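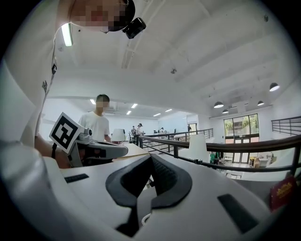 Workshop notebook, May – parenting plan template, third draft

Started at ten past nine with the handover section, as that was the bit everyone moaned about after the last practice session. I had two of us playing the parents (Jeltside and Gatside, we use place names for the pretend families so we don't get attached) and me as mediator, badly. The Gatside pair got stuck straight away on "school holidays", which I'd written as one box. One box! Half term, Easter and the long summer stretch are completely different arguments and they need a line each. Changed it on the spot.

Word count of the old template was 723, which felt short until I watched two people try to read it while cross with each other. They skipped the first page and went directly to the money. So the money now has its own sheet and doesn't come out until the weekly timetable is at least pencilled in. I'm not sure this is right – some couples will want to get the house off the table first and can't think about Wednesdays until they have – but I'd like to try it for a few sessions before we argue about it again.

The coloured cards went better than I thought they would. Each person gets 3, for things they really won't move on, and once they're down they're down. Jeltside parent one used all of hers in the first ten minutes and then had to sit there and talk, poor thing. Might be too harsh for real clients. Softer version: you can swap a card, but you have to say out loud what changed.

Timer: no. Horrible. It ticked. If we want turns to be even I'd sooner pass a pen back and forth.

Notes on wording, mostly for me:
"Contact" is out, "time with" is in. I still say contact when I'm tired.
"The other parent" reads as chilly after the fourth go. Leave a blank for first names.
"Reasonable notice" started a row in both practice families. Put in a blank for the number of days and let them fill it in.
Grandparents aren't mentioned anywhere. They ought to be, even if it's only a line about birthdays.

The Somogyi family exercise (older children, one of them wanting to live mostly with dad) we only half did. I'd written the teenager's views as a letter and it came across as far too grown up, all "I feel that". Rewrite it shorter and grumpier. Also need to decide who reads it out, if anyone does. I had the mother read it and she visibly hated that, and she was only pretending.

Firnora can print 100 copies of the booklet once the text is settled. Please don't send them anything yet! The page numbers are wrong and the separation checklist still has the old office phone number on the back.

Stopped just before one. Still to do: money sheet, pensions paragraph (I keep putting it off), a proper line on what happens if one of them moves away, and find the stapler.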